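Shared Robot Bench: Questions I Get Asked a Lot

Last updated 8 March 2022

I look after the two-arm bench at Trarnham, and most of my inbox is the same handful of questions. So I've put my answers in one place (and yes, you can still email me!).

Do I really have to read the rules before my first session?

Yes, sorry. It takes 5 minutes. Müzeyyen Akyol wrote the first version and I've been trimming it ever since, so it's a lot shorter than the one you may have heard people groan about.

Who can be inside the yellow line while the arms are live?

Only the operator, and only in teaching mode, with the stop button in hand. Everyone else stays back, even if you just want to grab your coffee. If you have to reach onto the table, stop both arms first. Pausing one and leaving the other running doesn't count, and I will come over and say so.

How fast can I run things?

Our house limit is 300 millimeters per second at the gripper whenever there's a person in the room. I know the arms can go quicker. If your task needs it, talk to me or Recep Baysal and we'll set up a closed-door run.

What counts as an okay object to pick up?

Everyday stuff is great: drinks cans, small boxes, trays, toy fruit. Nothing made of glass, nothing with an open lid, and nothing heavier than the limit on the sheet by the door.
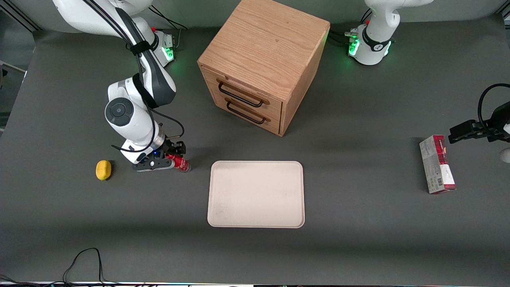

Right gripper on a red can, with the tray to its right and the two-drawer cabinet farther back.

Can both arms work at the same time?

Sure, but give each one its own side and agree on who gets the middle. Your script has to hold one arm back while the other is in there. Zachary Lapointe has a nice little template for this in the Clurnell folder, so please steal it.

What about cables?

Before you start, move each arm slowly through its full reach and watch what the cables do. Anything lying on the table should be well clear of where the grippers go.

When do the grippers get checked?

Every 3000 cycles, or sooner if the pads look worn. Write it in the log, even if all you did was look.

Something bumped. Do I have to report it?

Please do, same day. Siamak Hassanpour reads the reports and nobody gets in trouble for filing one. We're going over the whole rule set again in June, and your notes are what we'll be working from.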